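The Town That Wants Out

I drove up to Benmont expecting flags. There are 392 registered voters on the west bank of the river, and for most of this year they've been trying to break away from the rest of the town and run their own affairs as a place called Tarnus. No flags! A few hand-lettered signs, a lot of coffee, and an argument that has split families right down the dinner table.

Yvette Landry started the petition at her kitchen counter. "We pay for a road crew we see twice a winter," she told me, and then she made me look at the road (it's bad). Her cousin Kojo Quansah lives four doors down and thinks the whole thing is nuts. They still share a snowblower.

The meeting I sat in on, in October 2025, ran past ten. Wellington Frota wanted to know who'd plow, Raymonde Poirier wanted to know who'd own the cemetery, and I mostly wanted a sandwich.
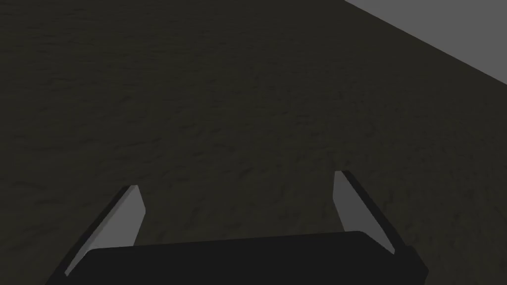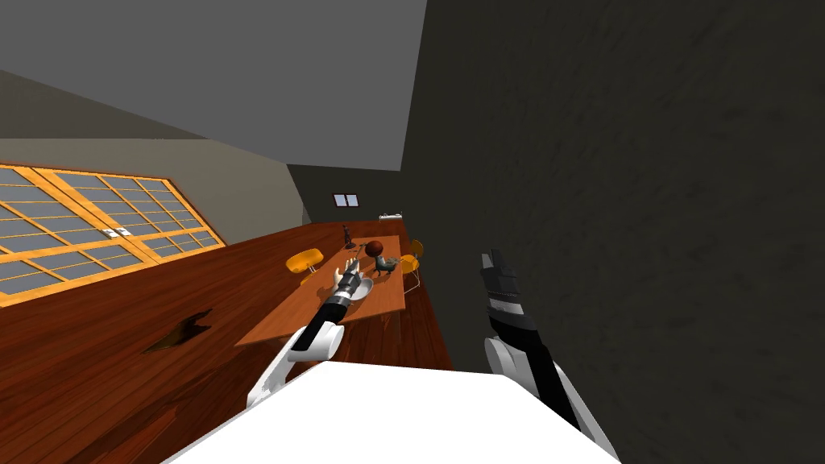
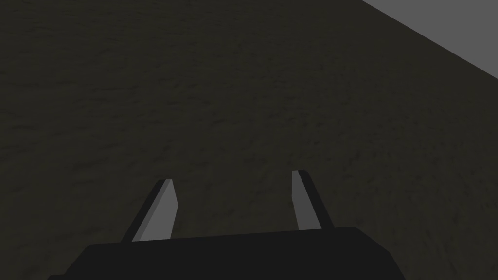 Poirier's question is the one I kept chewing on all the way home. Her parents are buried on the east side, and under the draft split she'd be a nonresident there, with nonresident fees. Landry says that can be fixed in one paragraph. Maybe so, but I read the draft over again at a gas station in Steinbach and couldn't find the paragraph. The vote is set for December.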